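Got down to the Irstead club open day on Saturday, after meaning to go for the last 3 years. It's upstairs from the bakery on Tang Street, so the whole place smells of cinnamon buns (dangerous!). Mei-kuen Wan was on the door and had me signed up for the beginners' table before my coat was off. 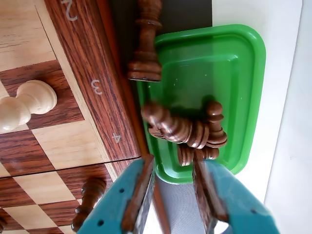
One of the folding boards at Irstead.

The first talk was on county matches and how the boards get picked – strongest on top, mostly, with plenty of arguing. I'd always assumed you needed a rating of 2000 to get near the team. You don't, and the second team is often short for away trips.

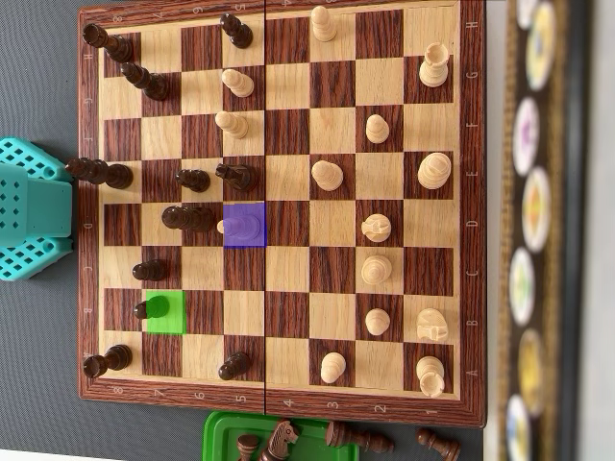 Wing-yan Lam reckoned the away trips were the best bit anyway, especially Brudden, where the home side puts on a proper supper.

After lunch came the lightning games. I lost two, drew one and enjoyed the lot, even the one where I forgot my clock completely. Membership is pretty reasonable too, and juniors play free until October.
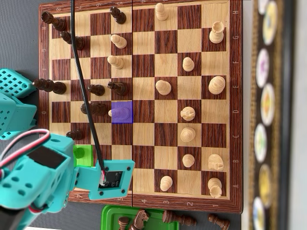

Go on a Monday if you want a quiet game, Tsz-kin Wu told me, as league nights get noisy and you'll wait ages for a table.

So Monday it is. Parking's free behind the library after six.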